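About Pomarness

We teach small robot arms to do table chores, and we do it by showing them. A person guides the arm through a task from start to finish, the joint positions and the video get saved together, and that becomes one example. Do it again with the object moved a little, and again, and after enough of those a learning system starts to get the idea. We love this work! It's slow and fiddly and there's always a cable to reroute, and we still come in early for it.

Pomarness began with 2 people, Bontu Woldemariam and Gadisa Jemal, and one arm that shook whenever it reached too far. We now share a floor with the Brelgate print shop in Baltmont (handy when a bracket cracks), and our tables are labeled so that every recording can be traced back to the spot where it was made.
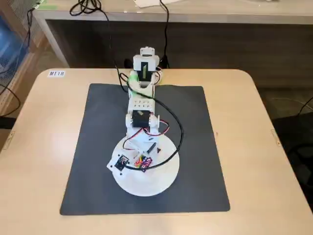 An example only helps if it's a good one, so we spend a lot of our time on the dull parts. Joints get zeroed before each session. Mats stay where they are. If the operator hesitates halfway through a reach, we keep the recording and tag it, since hesitations teach us something too, but a bumped table goes straight in the trash. Our dish set stands at 1465 examples, and 474 of those were recorded with the dish away from the middle of the mat, because that's where our early models were hopeless.

Sessions run 20 minutes and then you swap out. Tired hands make lazy paths, and the model will copy every one of them.

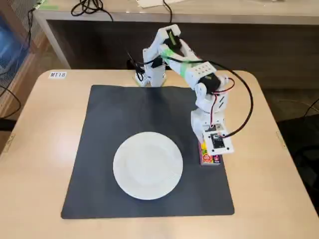 Asnakech Alemneh would add that the first week feels like learning to write with your other hand, and that you should expect to throw out most of what you record on day one. By the second week, she says, you stop thinking about the joints and just think about where you want the gripper to be.

New operators start in April. You don't need a robotics background, only patience and a fondness for doing the same small thing well many times over (we'll teach you the rest). Suleiman Afolabi runs the training and answers the mail. Visitors are welcome on open afternoons, and yes, you can try guiding an arm yourself!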